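**Ticket:** Kitchen sink, slow drain and recurring smell
**Site:** Hodis serviced flats, unit 15
**Opened by:** Kylie Maihi
**Assigned to:** Iñaki Villalobos
**Priority:** normal
**Status:** closed, April

### Reported fault

Water stands in the kitchen sink after washing up. Takes several minutes to go down. Sour smell in the mornings, strongest with the cupboard doors open. Tenant has used two bottles of drain cleaner with no lasting change. No leak reported. Bathroom basin and shower in the same unit drain normally.

### Previous history

One earlier ticket on this sink, closed by Aurelio Casado. Action taken then: trap removed, cleaned, refitted. Fault returned after three weeks. No note of what was found in the trap. Please record this in future, even if it is only "grease" or "food".

### Log

**09:10, I. Villalobos**
On site. Filled basin to a hand's depth with the waste closed, then opened it. Full drain time 4 minutes. The same test in the unit next door took well under one. Fault confirmed.

Smell present at the plughole. None at the overflow. Wall behind the cupboard dry to the touch, no staining on the base panel.

**09:25, I. Villalobos**
Plunged with overflow blocked. Slight improvement, then back to the same rate on the second fill. Partial blockage, probably soft, probably past the trap.

**09:40, I. Villalobos**
Trap off. Contents: rice, fruit peel, a layer of set fat on the outlet side. Cleaned and refitted with the existing washers, which are in fair condition. Drain time improved but still too slow. This is where the last visit stopped, I assume.

**10:05, I. Villalobos**
Trap off again. Checked the horizontal run to the stack. Measured 790 mm from trap outlet to wall. Fall on the pipe is almost nil, and there is a dip midway where one of the clips has come away from the back panel. Solids settle in the dip and the fat holds them there. Cleaning the trap does not touch it.

Clip refixed with a longer screw. Second clip added. Fall now correct by level.

**10:30, I. Villalobos**
Hand auger through the run. Brought back more of the same: fat, peel, grains. Flushed with hot water and washing-up liquid, three full basins. Drain time 35 seconds. No weeping at the joints after a dry tissue check.

**10:45, I. Villalobos**
Strainer: none fitted. Tenant says there was one when she moved in and it went missing. The waste is fully open, so anything that gets into the basin goes down it. Recommend a drop-in mesh strainer. Do not fit the Vokero type with the rubber skirt on this waste, it sits proud and the basin never empties completely.

**11:20, C. Cuesta (desk)**
Strainer approved. Stock shows the Barrios mesh in two diameters. Which one?

**11:35, I. Villalobos**
The larger. Measured across the rim of the waste, not the hole.

**13:50, K. Maihi**
Sink is running well, thank you. Can I ask what we should be doing differently? We do scrape plates into the bin. The big bowls usually get rinsed straight over the sink.

**14:15, I. Villalobos**
The bowls are likely the main source. Plates hold very little once scraped. A bowl that has had salad or fruit in it keeps small pieces stuck to the side, and they go when it is tipped. Wipe the bowl out over the food bin first, with a spatula or a piece of kitchen paper, then rinse. No fat or oil down the sink at all, including what is left in the roasting tin. Let it set and bin it.

Please stop using the drain cleaner. It was not reaching the dip in any useful strength and it is hard on the washers.

**14:40, C. Cuesta (desk)**
Attaching picture to the ticket.
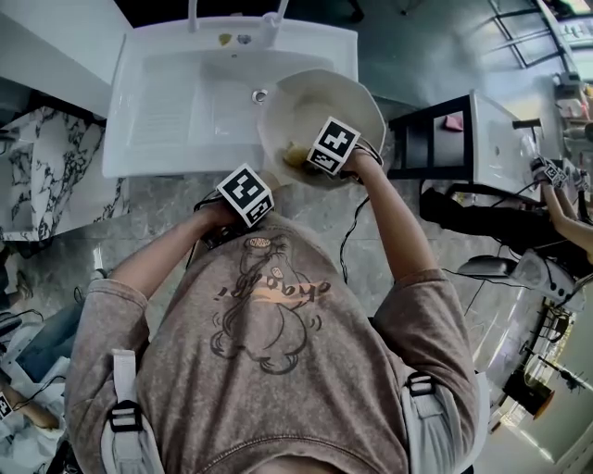
*Fig. 1. Large white bowl tilted over the right half of the basin, small piece of yellow food still inside. Drain towards the right of the basin floor.*

**14:50, I. Villalobos**
Matches the advice given. With the bowl tipped on that side, any bits come out close to the waste. Wipe out first.

**15:30, E. Figueroa (stores)**
Strainer picked, larger diameter. Will go out with the next delivery to the building.

### Follow-up

**K. Maihi**
Strainer arrived and fits flat. Basin empties fully. No smell since the visit. It does catch a surprising amount. How often should it be emptied?

**I. Villalobos**
After each wash-up. Knock it out into the food bin, brush the mesh under the tap. If the water starts to stand, check the mesh before raising a ticket.

### Cause

Loose pipe clip under the sink, giving a dip in the waste run. Food solids and fat collected in the dip. Missing strainer made it worse.

### Parts used

- Pipe clip, 1
- Screw, longer pattern, 2
- Mesh strainer, Barrios, larger diameter, 1

### Notes for the next visit

Trap washers fair, replace if the trap comes off again. Clips in the neighbouring unit not checked. Aurelio to look at them when he is next in the building and log the result under that unit's own ticket.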